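Club News / Front Office / Stadium lease extension goes to the board

The Fasville board of directors will vote in January on a lease extension covering the stadium, the two practice fields and the player residence on Siu Street. The current agreement with Noturent, which owns the site, has been in force since the club moved from Tovitine.

Erhan Yazıcı, director of operations, presented the draft terms to shareholders at the winter meeting. Base rent stays at its present level for the first 2 seasons and is then tied to paid attendance. The club keeps all parking income on game days. Noturent remains responsible for the roof, drainage and main electrical service; the club is responsible for the playing surface, seating and scoreboard.

The draft also adds around 400 seats at the north end, to be built at the owner's cost. Work cannot start until the city has approved a second exit stair.

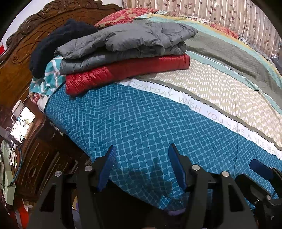

Bedding with folded clothes, including a red puffer jacket.

The residence is handled in a separate schedule. It has 68 beds and is used by academy players and by trialists during preseason. Under the draft, the club pays a flat fee of $900 per bed per season, with utilities included. Rooms not assigned by the first home game may be released back to Noturent.

Lok-yiu Hsieh asked whether the attendance clause applies to playoff games. Yazıcı said it does not. Hui-mei Wu asked for the drainage inspection report to be attached to the final version, and this was agreed.

Shareholders of record may read the full draft at the club office during business hours. Written comments go to Mei-kuen Kan, corporate secretary, and must arrive before noon on the day of the vote.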